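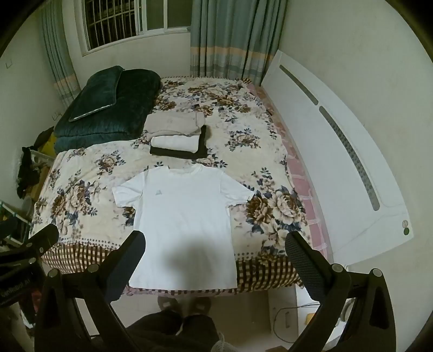 Report on a visit to the Plunimia demonstration rooms, Bastdale

Purpose of the visit

The Household Services Section was asked in January to review products that might assist with laundry handling in the residences it administers. Two members of the Section visited Plunimia in Bastdale on 6 June 2019 to examine the company's garment folding service, which is offered under the name Husport. The visit lasted one afternoon. This report records what was shown and the matters on which the Section still requires information.

What is offered

Husport is sold as a service. The customer does not buy a folding machine outright. Plunimia supplies hand-held grippers, trains a member of the customer's staff in their use, and collects recordings of ordinary folding work done in the customer's own rooms. The recordings are used to prepare a folding program suited to the garments and surfaces found there. A two-armed unit is then leased to the customer for a fixed term.

The company's position is that clothes are seldom folded on a clean table under even light, and that a program prepared from table work performs poorly elsewhere. Recording is therefore carried out on beds, over patterned blankets, and beside whatever furniture the room contains. A white T-shirt laid flat on a flowered blanket was given to us as a typical starting position. Dark garments on dark bedding were described as the harder case, and the company asks that both be included.

The recording work

Visitors were invited to try the grippers. Each is held in the hand and closes on the cloth with two fingers fitted with dark pads. The operator stands at the bedside, takes hold of the garment, and folds it at a normal pace. The standard package calls for 407 recorded folds, divided among shirts, trousers, and towels. Plunimia advised that a trained operator can complete 80 in a working day.

Both members of the Section found the grippers manageable after a short period of instruction. Sleeves presented the most difficulty, as the pads tended to pick up the blanket together with the shirt. The instructor recommended a shallower approach, and this helped. One member reported some strain in the wrist toward the end of the session. The written guide supplied by the company says nothing about rest periods.

The folding unit

The leased unit was shown in a separate room. It was set to fold short-sleeved shirts and completed most of those placed before it without assistance. Two were left with one sleeve outside the fold and had to be corrected by hand. The unit did not attempt to turn a garment that was inside out. Plunimia stated that this function is under development and declined to give a date.

The unit requires clear floor space on one side of the bed. In smaller bedrooms of the kind found in our older residences, where belongings are commonly kept between the bed and the wall, this may be a serious obstacle. The company suggested placing the unit in a shared laundry room, but recordings made in bedrooms would then be of less value.

Terms and privacy

Installation and first-line repair are handled by Þorgeirsson under a separate agreement, a copy of which has been requested. The minimum lease covers 75 residents, and smaller houses may not be combined to reach that number.

Recordings made in a bedroom will show more than the clothing. Plunimia confirmed that recordings are stored on its own equipment and that a customer may ask for any of them to be deleted. The Section has asked for this undertaking in writing, together with the period for which material is ordinarily kept.

Recommendation

The Section does not recommend entering into a lease at this time. It recommends that a limited trial of the recording stage be discussed with Plunimia, confined to one residence and to rooms whose occupants have given consent. The wrist strain noted above should be raised before any staff member is assigned to the work.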